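From: Chepkoech Mwakalinga
To: handheld-practice list
Subject: Re: Draft 2 of the home recording rules, labels and bystanders

Hello all,

Thank you Stella for the second draft. I have read it two times and I agree with most of it. I answer only the points where I think the wording should change.

Stella Mollel wrote:
> 4.1 Every gripper carries a unit number on the housing, and the same
> number is written in the session log before the first recording.
> 4.2 Faces of people in the home must not be recorded.
> 4.3 Operators clean the lenses at the start of each day.
> Please send comments before the end of November, so that Lidbridge
> can use the rules for the bedding and clothing tasks.

On 4.1: I agree, but please add that the sticker must be replaced when the code can no longer be scanned. At Barta we had 467 recordings where the log said one unit and the calibration file said another. Mwangi and I could repair most of them by comparing the lens marks, but it was slow work and I would not like to repeat it.

On 4.2: I understand the purpose, but as it is written I don't think anybody can follow it. The lens is very wide and the operator works at arm's length, so her upper body will come into view many times in one session. A rule that is broken every day teaches people to ignore the other rules also. I would propose this text instead:

"4.2 The operator may appear in the recording if she has signed the consent form. Other people in the home must leave the room or also sign. Before a recording is shared outside the project, all faces are blurred, with or without a mask."

The last words are important to me. In the Vornadar rules a surgical mask was counted as enough. I don't agree with that, as glasses, eyes and hair are often enough for a neighbour to know who it is. The same with name badges and family photos on the wall, which the draft doesn't mention yet.

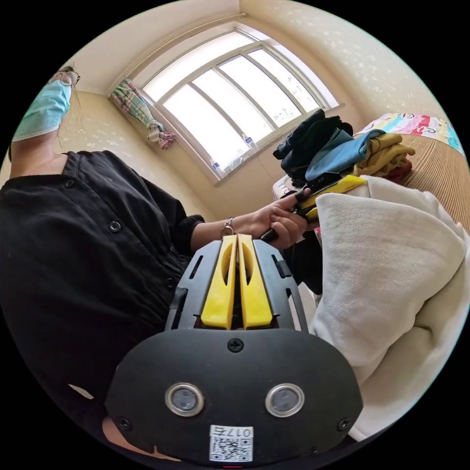
Clothing task, unit 017, operator in mask and glasses beside the bed.

With our present form this one would be accepted for training use, and under my text it would need blurring before it goes to Trarnunau. I would be glad to hear if others read it the same way.

On 4.3: once a day is too little for work with fluffy blankets. The lint goes everywhere. Could we write "at the start of each day and after each change of task"? It takes 2 minutes with the small cloth.

One question for Gladys: does the colour of the fingers have to go in the log, or only the finger type? Our operators ask me this and I have given different answers.

Jussara has offered to put all comments in one file. Please send her the section number together with your proposed wording.

Kind regards,
Chepkoech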